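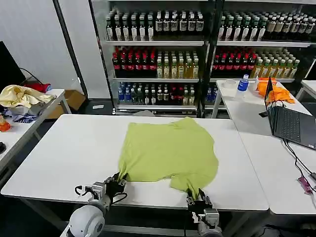 Both hands on the green shirt, one at each side of the near edge.

I have been wanting to write about this result for weeks, and now that the January runs are all in I finally can. We taught our folding policy to care less about where the shirt is and more about where its own hands are on the shirt, and wow, did it help!

Some background for people who haven't followed the earlier posts. Our old setup (I called it Lestach, please don't ask) looked at the whole table and predicted arm motions directly. It was fine with a neatly placed shirt. Rumple the fabric a little, or turn it a few degrees, and the hands would close on air, or on one layer when they needed two.

The new one, Habte, splits the job. A small network first guesses a pair of grasp points on the cloth, and everything after that is expressed relative to those two points. So a fold becomes "bring this corner toward that one, keep the tension between them," and it hardly matters whether the shirt started out crooked. Zinash Ayele suggested this over lunch ages ago and I argued against it for most of a month. Sorry, Zinash.

We trained on 670 demonstrations, down from 1,000 for Lestach, because I threw out every one where the person driving the arms had let go and grabbed again. Then we ran 215 test folds on shirts laid out by hand, a bit differently each time. Lestach failed its first grasp in 61 of those layouts. Habte failed in 16. I reran the count twice, then got Martti Pesonen to do it without telling him my number.

Sleeves are still the weak spot. If a sleeve is tucked under the body, the grasp guess lands happily on the fold and the policy carries on as if all is well. Martti thinks a second look after lifting, just an inch or two, would catch most of these. I think he's right, and I've already started on it - the lifting part works, the deciding-what-to-do-next part is a mess.

Long pants are next on my list. If you've tried grasp-relative actions on anything with legs, please write to me!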